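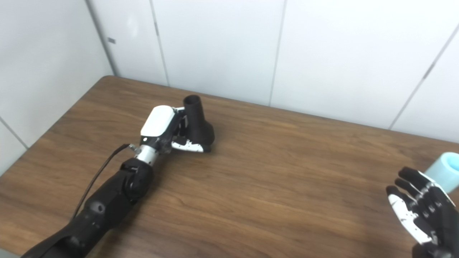 On Keeping a Household Paper Archive

13th June

Readers of this blog will be aware that the author has, since last October, been engaged in reducing the family papers to an orderly condition. The present entry records the method adopted, the difficulties met, and the arrangements now in force. It is offered to others who have inherited a quantity of paper and who must decide what is to become of it.

Extent of the material

The papers came from two houses, one in Randesmont and one on the Clillow road, and covered three generations. They filled 2 steamer trunks and the lower half of a linen cupboard. An initial survey found more than 1,000 separate items, of which 300 were letters. The remainder consisted of receipts, school reports, seed catalogs, insurance policies long expired, and a long run of church bulletins whose preservation no member of the family has been able to account for.

No order had been imposed on any of it. Letters from one decade were folded inside tax forms from another. Several envelopes held nothing but smaller envelopes.

Principles of retention

Before any sorting began, a short written policy was drawn up and circulated among the relatives concerned. Replies were received from all but one branch, and silence was taken as consent. Under the policy, the following are kept without exception:

Letters and postcards written by a family member
Certificates of birth, marriage, naturalization and death
Deeds and surveys relating to either house
Diaries, account books and recipe notebooks
Photographs in which at least one person can be identified

Utility bills are discarded, save for one from each address in each decade. This provision was contested. It was argued that no descendant would ever wish to know the price of heating oil. The author maintained that this is exactly the sort of thing descendants wish to know, and the provision stands.

Greeting cards bearing only a signature are also discarded. Cards with a written message are treated as letters, however brief the message. A good deal of time was spent on cards reading "More soon," and these have been kept.

Storage

Papers are now housed in flat, acid-free boxes made by Rultell, in the legal size. The letter size costs less but will not take a deed without folding. Each box holds folders labeled in pencil on the tab, never in ink, and the folders stand in order of date within each correspondent. Staples, pins and paper clips were removed. Rubber bands, most of which had hardened and bonded to the paper, were lifted away with a thin spatula, and where a band would not come free it was left alone.

The boxes are kept on an interior closet shelf on the second floor. Attics and basements were considered and ruled out on account of heat and damp respectively. The closet had previously held table linens, and the relocation of these was the subject of separate discussions which need not be reported.

The index

A list of contents has been prepared and stands at 500 entries. Each entry gives the box, the folder, the names of the writer and recipient, the date if known, and one line on the subject. Where a date has been supplied from a postmark, the word "postmark" follows it. Where it has been guessed, a question mark follows it. The reader is asked to respect the question marks. Two have already been dropped in copies passed among cousins, with the result that a christening is now widely believed in the family to have occurred in the wrong year.

Printed copies of the index are kept at both houses. An electronic copy is held by the author and is revised as new entries are completed.

Scanning

It was decided that letters would be scanned first, at a resolution suited to reading and to modest enlargement. File names follow the date, then the writer, then the recipient. The Lund letters, which came from the Minnesota side and are written across the page in both directions to save postage, have proved slow work. A transcript is being made alongside each scan, and words that cannot be read are marked with empty brackets.

Access and loans

Family members may consult any box at the house by prior arrangement. Originals are no longer lent. This rule was adopted with regret after a recipe notebook was returned with several new recipes in it.

Matters outstanding

The loose photographs have not yet been addressed. Relatives able to identify persons in the Randesmont picnic series are requested to write before the October gathering, at which prints will be laid out on the dining table with pencils and slips of paper. The church bulletins remain in the linen cupboard.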